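【雑談】ピッキングの把持計画、みんな詰まったときどうしてる?

1:erdale_arm
トレイからおもちゃを取って穴あきの箱に入れるタスクをやってます。把持候補の生成は自作ノード「Lurlow」、上位のタスク管理は同僚のKwabena Gyamfiが書いたステートマシンです。
で、悩みは布。硬いボールはほぼ問題ないのに、くしゃっとした布が混ざるとセグメンテーションが一気に崩れるんですよね。布の上に物が載ってると一つの塊として返ってくるし、把持点が布の縁に出て、隣のやつまで一緒に持ち上げちゃう。
昨日のログだと329回試行して、計画の段階で弾かれたのが一番多かったです。衝突チェックの余裕を10mmにしてるのが厳しすぎるのかも。

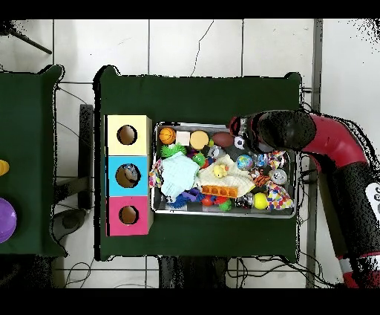
あと、点群は真上寄りの視点だけで作ってるので、積み重なった物の下側がまるっと欠けます。Lurlowは欠けたところを「何もない」扱いにするから、指を突っ込む計画を平気で出してくる。ここを「不明」扱いに変えたら今度は候補がほとんど消えました。極端すぎる……。

2:cakau_dev
余裕10mmは密集トレイだときついと思う。うちは接近の最後の区間だけ3mmに落としてる。そこまでは広めのままで。

3:名無しの制御屋
>>2
それ、手首カメラの較正がちゃんと出てる前提だよね。ずれてるのに余裕だけ削るとトレイの縁にぶつけるよ。うちは一回やって指先を交換した。まず較正の残差を見てほしい。

4:erdale_arm
>>3
耳が痛い。較正、11月に取ったきりです。やり直します。

5:bernice_z
不明領域の話だけど、二値にするからゼロか百かになるんじゃない? 不明のボクセルにコストだけ付けて、候補のスコアから引けばいいよ。うちはこれで候補がちゃんと残るようになった。重みの調整は面倒だけど!

6:名無しの制御屋
>>5
個人的には反対。重みはトレイの中身が変わるたびに触る羽目になる。先に上から軽く崩して、見えてから取るほうが素直。

7:bernice_z
>>6
崩すとボールが転がるじゃん。穴に入れる以前に床まで拾いに行くの嫌だよ、私は。

8:cakau_dev
布は把持の成否判定も別にしたほうがいいかも。指の開き幅で見てると、薄い布は「つかめてない」判定になって延々リトライする。うちは手首の力センサも併用。軽い布だとこれも微妙だけどね。

9:erdale_arm
>>8
まさにそれで無限リトライしてました(笑)リトライは3回で打ち切って、別の候補に回すようにステートマシンを直してもらいます。
>>5 のコスト方式は今夜ブランチを切って試します。崩す動作はGyamfiさんが乗り気なので、そっちは別で比較するかも。

10:erdale_arm
途中経過。較正をやり直したら残差がだいぶ減って、縁ギリギリの候補も通るようになりました。コスト方式はまだ重みが決まらず、布の上の物を避けすぎます。設定ファイルは整理できたら貼りますね。

シェア 3 閲覧 660

コメント
basaran_fan:布だけ別モデルで検出してる人いませんか? 推論時間が気になってます。
kinoko:重みの調整、ログから自動でやるスクリプトを書きかけてます。需要あるかな。
cakau_dev:>kinoko ある! ぜひ見たいです。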